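# The Board on the Gray Table

I was asked to write up the task board for the workshop page, and I said yes mostly to get a closer look at it. Gelten sells it as a fair test of handwork. I have bought enough "fair tests" over the years to want to handle one before repeating that. 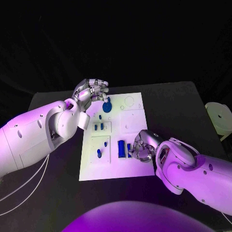
*White board, blue parts, violet light. The disc with the short central knob is at upper left, and the two upright cylinders are in the lower middle.*

**On the layout.** The plate is flat and white, with raised sub-plates in the same white, so the blue pieces are what your eye goes to. I like that. I'm less sure about the printed circles. There's a large one near the top edge with a smaller one just below it, and the instruction sheet gives them one sentence between them. Danylo Zhuravel thinks they mark where parts get set down. Min-kyu Shin thinks they're left over from an earlier version. I have asked Gelten twice and got the same brochure back both times.

**On the disc.** Everyone starts with it, me included. The knob is short and you end up pinching it with your fingertips, which is fine for the first few tries and tiresome after lunch. The brochure promises 4000 turns before any wear shows. Maybe so – I'd like to know who sat there and counted.

**On the cylinders.** The sheet ranks these as the easy part. I don't buy it. Go for one in a hurry and your knuckles find the other.

**On the light.** Violet-pink was Min-kyu's choice, with a black cloth hung behind the table. It looks good on a web page. For matching one white edge to another white edge I would take an ordinary desk lamp any day.

**On the scoring.** A full run is supposed to fit in 60 seconds. Danylo says he has done it. He says this often, and so far always about a run that happened while the rest of us were out getting coffee.

**On the price.** Clemach lists a similar board for less, with fewer holes and a thinner plate. I haven't tried that one yet. If ours is still in one piece by September I'll borrow theirs and put the two side by side.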